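Kumgate holiday flat: my floor and linen safety check, with comments
Checked by Thulani Moodley, 16th April 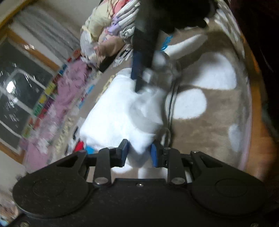
1. Towels off the floor: NOT YET
I always start with the towels, as a rumpled white one on a beige carpet is so easy to miss when you come in with your arms full. I'd like them folded and away before anyone wheels a suitcase through. Look underneath too! Small bits of red and blue fabric love to hide under a big fluffy towel and then end up in the wrong wash.

2. Carpet lies flat: OK
I walked all the way round in my socks (best way to find a lump) and didn't trip on anything. It's the tan one with the big white splotches, which I've grown rather fond of.

3. Carpet border against the wooden floor: OK, WATCH
The wood curves along the border there, and that's where toes catch. No curl that I could feel today, but I'd like it looked at again in August when the flat is busy.

4. Cables: ACTION
No thin dark cables across the carpet while people are walking about, please. Run them along the wall or unplug them and coil them up.

5. Small bits and pieces: ACTION
There's a little tuft of blue yarn on the carpet. Tiny, I know, but we get crawling babies staying and they find everything. Pick up by hand first, then hoover.

6. Airing cupboard: OK
Bath towels on the middle shelf, hand towels above. The bottom shelf stays clear of the pipe, and I measured the gap this time: 43 mm. Fine by me.

7. Smoke alarm: OK
Pressed the button, nearly deafened myself. Next door's dog joined in.

8. Bathroom mat: REPLACE
The grip on the back has gone completely and it slid when I stepped on it. Shehu have one I like, 780 mm long, so it should fit in front of the bath with room for the door to open. Could somebody order two?

9. Heated towel rail: OK
Nice and firm on the wall. The Tavine instructions are back in the kitchen drawer, under the takeaway menus.

Left to do: 1, 4, 5 and 8. I'll pop back with the new mats when they come, so leave the old one by the door for me.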